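Nultby Shoe Rack – beech, four tiers

I sold the first Nultby out of my own hallway. A neighbor came round to borrow a ladder, saw where we kept our shoes and asked what I wanted for it. I had to make another one that same weekend, and I've been making them ever since.

It's a four-tier rack in solid beech with an oil finish. The slats are set at a slight tilt, heels up, so you see the whole shoe when you walk in the door and the grit falls through to the tray underneath (the tray slides out from the front, and yes, you will be amazed at what's in it by August). It stands 131 cm tall and takes up very little floor. My test household is two adults and three kids and we fit everything on it except the rubber boots, which go next door on the Sistutau boot mat.

I get asked a lot about the gap between slats. On the old version it was wider and narrow heels kept dropping through, so Dorin Mocanu, who cuts all my beech for me, talked me into going down to 15 mm. He was right and I've told him so, once. If you have the older rack and want to close it up, send me a message and I'll post you a set of extra slats for the cost of the wood.

It comes flat in one box with eight bolts and a hex key. Give yourself half an hour and do it on a rug! Leave the bolts finger-tight until all four tiers are in, then go round and tighten the lot. There's a wall strap in the bag too. Please use it if you have small climbers at home.

Looking after it is easy. Wipe it down with a damp cloth and give it a thin coat of oil once a year. Dirty soles are fine, that's what the tray is for, but canvas or white shoes straight out of the wash should sit on the top tier where the air gets at them.
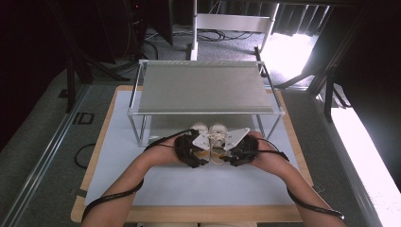 The top tier is also the one I'd keep for whatever you wear most, simply because you don't have to bend down for it. Danang Majimbun bought two for his guesthouse and has guests use the top for slippers, which I thought was a lovely idea – I've pinched it for our place.

Finishes: natural, Coman (a warm brown) or Skasach (nearly black). The darker two are made to order, so allow a couple of extra weeks.

Item number 847. Spare trays, slats and bolts are always in stock, just ask.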